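Good Practice for Small Robot Arms in Shared Rooms
Progress report to the Öberg Fund, second period
Prepared by Embla Tveit

Where we are

The code now has 23 rules in draft, and I'm delighted with how it is shaping up. At the end of the first period we had a long list of worries and a short list of things we could tell people to do about them. Now it is mostly the other way round. Each rule is written so that the person standing next to the arm can read it and act on it without ringing an engineer, and when we tried the draft on staff at Arncombe they marked up the margins so heavily that we had to print fresh copies for the next session (a very good sign, I think!).

The layout has settled too. The first part is for whoever sets up the room. The second is for whoever runs the task, and it covers fingers, loose parts, wires and what to do when the arm stops half way through something. Records and logging have moved to the back, as you suggested after the last report, and the whole thing reads better for it.

The loose wire rules

We spent longer on these than on anything else. Thin wire is a nuisance for any gripper and a worse one for the person nearby, who sees it springing up and wants to reach in. The old draft said "take care with cables", which everyone agreed with and no one could follow. The new wording is much plainer:

Before the arm closes on a wire, know where both ends are.
Keep your hands out while the fingers are near the wire, even if the arm is still.
If the wire crosses a part that turns, treat that part as live until someone has checked it.
Never free a caught wire by moving the arm. Stop the arm, open the fingers, then free it by hand.

The third one came out of the Tekeldale sessions and has been the most talked about of the lot. Some people find it too strict for a bench task. I would like to keep it, and Kerstin Kristiansen, our reviewer, agrees, although she wants "live" changed to something that doesn't make people think of mains electricity. She is quite right and we are still hunting for the word.
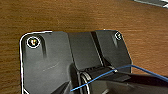
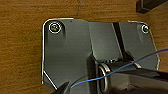
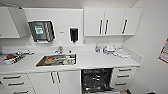 Room checks are the part of the code I'm most excited to report on. In the first draft they were tucked into an appendix, and now they open the whole document, with a walk-round before the arm is switched on and another before anyone leaves. We wrote them with clinic utility rooms in mind, which are narrow and full of things that open. The Tekeldale picture with the sink makes the case better than my wording did: the wall cupboard is open at head height and the machine under the counter has its door dropped, and a check that only looks at the bench would miss both. So the rule now says to look high, look low and then look at the worktop, in that order, and to close whatever doesn't need to be open. It also asks for a clear stretch of counter before parts are laid out. Packets and paper towels creep along a worktop in any busy room, and we would much prefer that people moved them first than tried to work around them.

We argued for a whole afternoon about floors. The wording we ended up with is short: nothing on the floor in the space where a person would step back. It sounds obvious when you read it, but several of us had been writing about trip hazards in terms of the arm's reach, when what matters is where people go when something startles them.

What the cameras are for

You asked how we would deal with recordings. The draft says that a wrist camera view should be kept along with a wider view from the same session, and that neither should be used on its own to judge whether a rule was followed. The two close views from Tekeldale show why. They are lovely for the grip and for the run of the blue wire over the grey part, and they tell you next to nothing about the room. For the wider view we have added a line about people: say clearly when recording is on, put up a notice, and stop if anyone asks. Arncombe staff asked for that to go in bold, so it will.

Training

The half-day session has been run at both sites. It is mostly hands-on, with a bit of reading at the start, and the stop drill is the favourite by a long way. We shout "stop" at an awkward moment and see who reaches for the button and who reaches for the part! The Mavon worksheet, which we adapted for the wire task, needed simpler words and larger type, and both changes are made.

Things that went less well

The glossary is behind. We keep finding that the sites use different words for the same thing (finger, jaw, tip, claw) and I underestimated how long it would take to pick one and stick to it. "Finger" has won. Evening sessions at Tekeldale were harder to arrange than I had planned for, as the room is needed for its ordinary work, and one had to be moved to a Sunday, which I don't want to ask of people again.

I had also hoped to send you the one-page wall version with this report. It exists, but it is far too wordy for a wall.

Next period

Kerstin has the full draft and will return it in October. After that come the wall version, the glossary and a second round of reading with staff who haven't seen any of it before. I'd also like to try the room checks somewhere that isn't a clinic, perhaps a school workshop, to find out which rules travel and which only make sense beside a sink.

We need two decisions from you: whether the code can be given away freely once it is finished, and whether the training budget can carry over if the second round of reading runs late. Everything else is in hand, and spending is in line with the plan you approved.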